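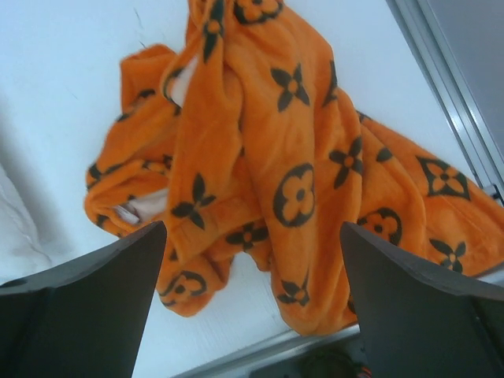
Folding Plush Fabric: Where Do the Corners Go?
Ronaldo Barredo, Textiles Unit 2, project report
2 April 2025

Aim
Find out why thick plush is so much harder to fold neatly than a flat cotton sheet, and whether a printed pattern helps you line it up.

Materials
Orange plush with a black flower print. Cotton sheet from the Londeck shop for comparison. White table. Tape measure, notebook.

Method
Each trial starts with the fabric bunched up, then spread out, then folded in half twice. Measured how far apart the corners ended up. 20 trials per fabric, same table. Wrote down anything odd.
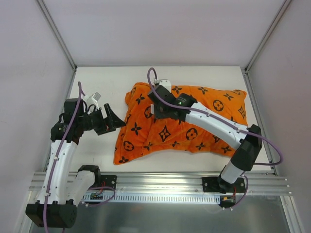 Fig. 1. Orange plush spread on the table, upper left edge still bunched, small turned-over tip at the upper right.

Results
Cotton was easy. Corners off by 20 mm at worst. Plush was all over the place, worst one 83 mm, and that was a trial I thought had gone well. Creases kept coming back after smoothing. Turned-over corners were the main problem, you don't notice them till the second fold and then you have to start again.

The pattern did help a bit. I used the circled flowers as markers, if one looks squashed theres a fold in it. The solid flowers were less usefull, too many of them and they look alike.

Problems
Didn't weigh the fabrics, should have. Pile direction not recorded for the first few trials so I left it out of the results. Got faster with practise, so the later plush trials probably look better than they should.

Next time
Plain colour plush the same size, to test the pattern idea properly. Balogun method (roll first, then fold) if there's time before August.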